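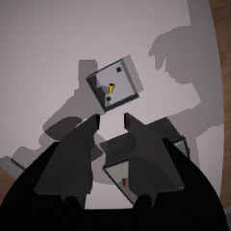

Enseñanza de robots por demostración

La enseñanza por demostración es la familia de métodos con los que una persona le muestra a un robot cómo se hace una tarea, en vez de escribirle cada movimiento en un programa. También la vais a encontrar como aprendizaje por imitación, aunque yo prefiero separar las dos cosas: una es mostrar, la otra es lo que la máquina saca después de lo mostrado. Llevo ya bastante tiempo en esto y sigo viendo cómo se mezclan hasta en los manuales.

Formas de mostrar la tarea

La más directa es la guía manual, que en inglés llaman kinesthetic teaching. Agarras el brazo, lo pones en modo blando y lo llevas por el camino que quieres. Se aprende en una tarde y es muy agradecida para trayectorias amplias, pero tiene una pega que a mí me desespera: tus propias manos se meten delante de las cámaras, y además tiendes a mover las articulaciones de una en una, con lo que el gesto sale a trompicones.

La otra gran rama es la teleoperación. La persona maneja el robot desde fuera, con un mando, un ratón de seis ejes, unas gafas o un brazo gemelo más pequeño que el grande va copiando. En el taller de Stoldale empezamos con mando de videojuego (¡qué dolor de pulgares!) y acabamos pasándonos al brazo gemelo, que cuesta más de montar y se nota muchísimo en la muñeca.

Hay una tercera variante, la teleoperación sobre un simulador. El operador mueve una pinza que solo existe en el ordenador, y lo que se guarda tiene la misma forma que si fuera de verdad: imágenes, posiciones, apertura de los dedos. No se rompe nada y puedes volver a empezar cuantas veces quieras. A cambio, los contactos nunca se comportan del todo como en una mesa real, sobre todo con piezas pequeñas.

Qué se graba

Cada intento completo se llama episodio o demostración. En nuestro protocolo, el que heredamos del proyecto Volden, un episodio dura como máximo 60 segundos y se descarta si el operador se queda parado pensando. Con 300 demostraciones de una tarea sencilla ya se ve si el método arranca; para la de recoger piezas llegamos a 2000 y todavía había rincones de la bandeja que el modelo apenas conocía.

Las piezas pequeñas y cónicas son un buen banco de pruebas, porque obligan a decidir por dónde se cierra la pinza. Si están repartidas por una bandeja girada, mejor todavía: el operador tiene que orientar la muñeca en cada caso, y esa corrección es justo lo que interesa grabar.

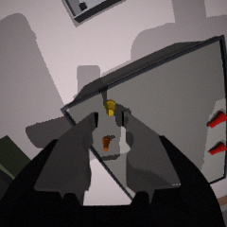 Wanyama opina que insistimos demasiado en las demostraciones limpias, y que un modelo entrenado solo con aciertos no sabe qué hacer en cuanto se desvía dos milímetros. Propone dejar dentro los intentos en que el operador falla, rectifica y termina bien. Yo me resistí bastante tiempo, lo confieso, y ahora los marcamos con una etiqueta aparte y los usamos.

Problemas conocidos

El más citado es la acumulación de errores. El robot se aparta un poco de lo que vio, llega a una situación nueva, responde peor y se aparta más. Se combate con correcciones en marcha: la persona vigila, toma el control cuando la cosa se tuerce y esos tramos se añaden a los datos.

Luego está la variedad entre operadores. En Puston participaron 26 personas en una misma campaña y se podía adivinar quién conducía solo por la manera de acercarse a la pieza, unos en vertical y otros de lado, como quien aparca. El promedio de dos maneras buenas puede ser una malísima (pasar justo por en medio y no coger nada), y por eso muchos métodos actuales predicen varias acciones posibles en lugar de una sola.

Y el retardo, claro. Con una conexión lenta el operador se vuelve prudente, avanza a saltitos, y el robot aprende también los saltitos.

Véase también: pinza paralela, simulación física, control compartido, aprendizaje por refuerzo.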